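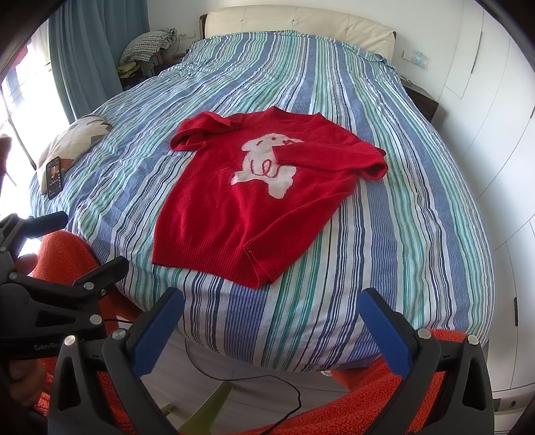

培養記録 第三系列

クラロフ株の分化誘導を開始して三週目に入った。培地交換は午前六時と午後六時。担当はアサンカ・チョードリー、記録も同人による。

1月24日(水)、ウェル209に拍動を認めた。位相差顕微鏡下で、シートの左下三分の一が規則的に収縮していた。誘導プロトコルは網膜色素上皮を目的とするもので、心筋は想定されていない。アサンカは対物レンズを替え、同じものを見た。記録欄に「拍動あり」と書き、時刻を添えた。

混入を疑い、凍結ストックの台帳を遡った。バイアル番号1571、クランヴィル分院より受領、継代数は規定内。短鎖反復配列の照合結果はドナーと一致した。転写因子のカセットも配列どおりに入っている。主任のスレイマンに電話をすると、廃棄して再播種するようにと言われた。

「染色だけ先にやらせてください」
「一枚だけだ。残りは今日中に処理してくれ」

固定は4%パラホルムアルデヒド、室温で十五分。トロポニンTは陽性だった。隣接するウェルはすべて陰性で、色素の沈着も予定の範囲にある。固定に使ったのは209の複製として播いたウェルで、209そのものにはまだ手をつけていなかった。

午後六時、残りのプレートに次亜塩素酸を入れた。209の列の手前でピペットを置き、先に廃液瓶を交換した。戻ってきて拍動の間隔を測った。一分間に五十八回。培養温度の設定を確認した。三十七度。もう一度測ると、五十八回だった。

ドナーの情報は匿名化されている。台帳にあるのは性別と採取時の年齢、それに採取地のカデルトンという地名だけである。アサンカは子供の頃、その町に二年住んだ。川沿いに製粉所があり、夜も機械の音がしていた。その音の間隔がどれほどだったかは、思い出せなかった。

209の中身を新しい六穴プレートに移し、培地を2ミリリットル加えた。ラベルには継代日と自分の頭文字を書き、株名の欄は空けておいた。インキュベーターの下段、水皿の奥に置いて扉を閉めた。

廃棄記録には、プレート一枚、全ウェル処理済みと記入した。次の培地交換は午前六時である。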